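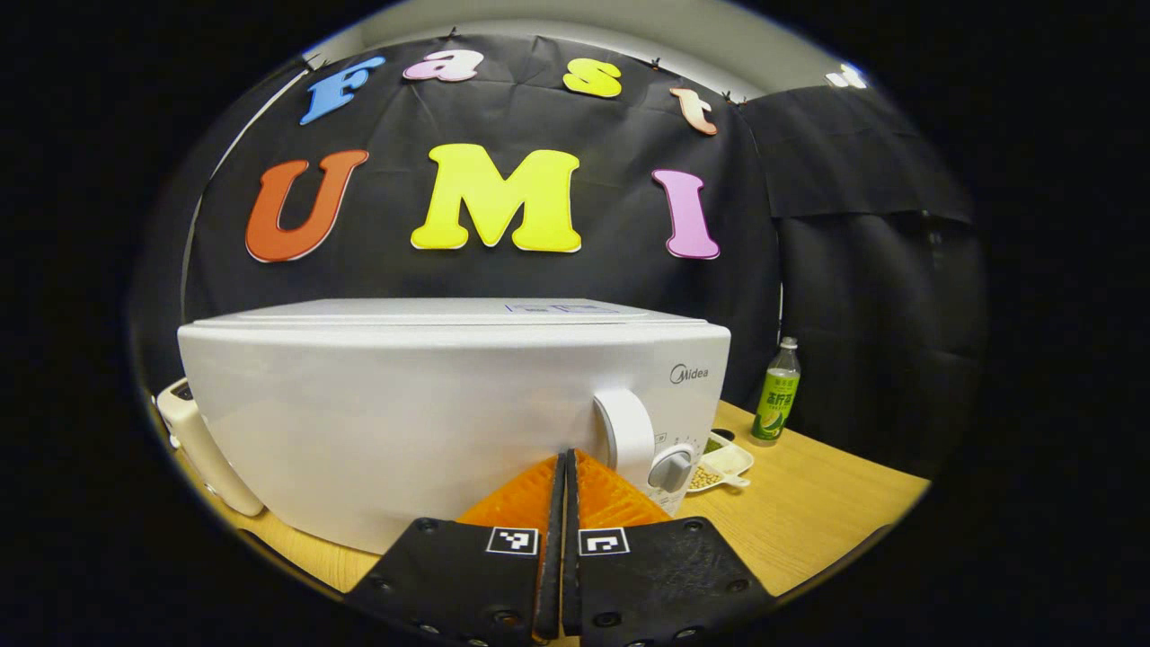

I have worked at Reltodlow for long enough to remember when the test kitchen was four of us, a kettle and a clipboard. We check small kitchen appliances for people who sell them, so my working day used to be mostly doors, buttons and dials. Turn it, write it down, turn it back. These days a good share of the turning is done by grippers, and what I do has shifted so much that my own mother has stopped trying to explain it to her friends. Take a plain white microwave like the Midea, with one big round knob and a smaller one beside it. I could work that thing half asleep with a sandwich in the other hand. Getting a pair of black fingers with ribbed orange pads to do it nicely is a whole different kind of work, and it's what I want to write about today, as a few of you asked after my last post (the grumpy one, sorry about that).

So, a bit of background. Until last September, life tests were done by hand. A customer would say they wanted a dial turned 2000 times and we'd split it up between us, 100 turns and then swap, and you'd put the radio on and go somewhere else in your head. My record in one shift was 797, and I only know that because Amra Radulović wrote it on the whiteboard with a little crown over it. My wrist did not care about the crown. I wore a brace on and off for two winters, and Amra had it worse than I did.

Then Magnus Pollock, our manager, came back from a visit to Petkov all lit up about automation. We had a meeting. You know the kind, with the good cookies. He said no jobs were going, and I'll be fair to him, none have gone. But he said it so many times in half an hour that by the end we were all pretty sure we were fired. Velimir Bošković asked straight out what we'd be doing all day if we weren't turning knobs, and Magnus said "teaching," and you could have heard a crumb drop.

Teaching is kind of what it is, though! With the hand-held gripper, you do the job yourself while holding the tool, and what you did gets used to train the arm that'll do it later. You reach for the knob, close the fingers, turn, let go, back off. Then you do it again from a bit further left. Then with a bottle or a dish set out on the table next to it, so it doesn't learn that the world is always tidy. I thought it would be just like the old work with a clumsier hand. Well, it is and it isn't. The first week I was awful. I kept coming in too fast and knocking into the dial, and I squeezed like I was opening a pickle jar. I've opened microwave doors my whole life and suddenly I had to think about where my elbow was.

The funny part is who turned out to be good at it. Velimir, who fought the thing hardest, has the best hands of any of us. He's slow and smooth and he never grabs. Wahyudi Khoo handles the training side of things, and he started using Velimir's runs as the ones to show new people, and Velimir pretends this is very annoying. He bought himself a special stool, so I don't think it's that annoying.

What do I like about it? My wrist, first of all. The tool has its own weight and your forearm knows about it by the end of the day, but it's different movements all the time and we swap every half hour. I've not had the brace on since before Christmas. I like that people ask us stuff now, too. Wahyudi will come over and want to know how I can tell that a dial has gone past its stop, or why I always hold the handle low down, and I'd never once had to put any of that in words. I had a page and a half on knobs in the end. Me! A page and a half!

What I don't like is harder to say. The room is quieter. When we did the long tests by hand we talked all day, total rubbish mostly, what was on TV and whose kid had done what. Now you can't really chat while you're recording because you lose the thread of what your hand is doing, and the arm in the back room doesn't need company. Amra and I have started taking our break at the same time just to get the talking in. I also miss being tired in the old way, if that makes sense, where you could look at a tally sheet and see your day on it. Now I'll do 280 short goes at something and Wahyudi will throw a bunch of them out – too fast, hand in the way, started in the wrong place – and he's always nice about it but you do feel it.

And there's the pay thing. We're doing work that needs more care than what we did before, on the same grade as before. Panagiotis Kovačević, who's our rep, has put it to Magnus that showing a machine how to do your job is a skill and should be in the job description, and then in the wages. Magnus says he agrees on the first bit and is "looking into" the second. I've been told things were being looked into before. We'll see. If your place is about to do the same, my advice is to bring it up at the cookie meeting, when everybody is still promising things.

Next up for us is kettles and then toasters, and Velimir already has opinions about toaster levers that I've heard twice. I'll let you know how the pay talk goes. In the meantime, does anyone have a forearm stretch that works? The one Amra showed me makes my fingers tingle and I don't think it's supposed to.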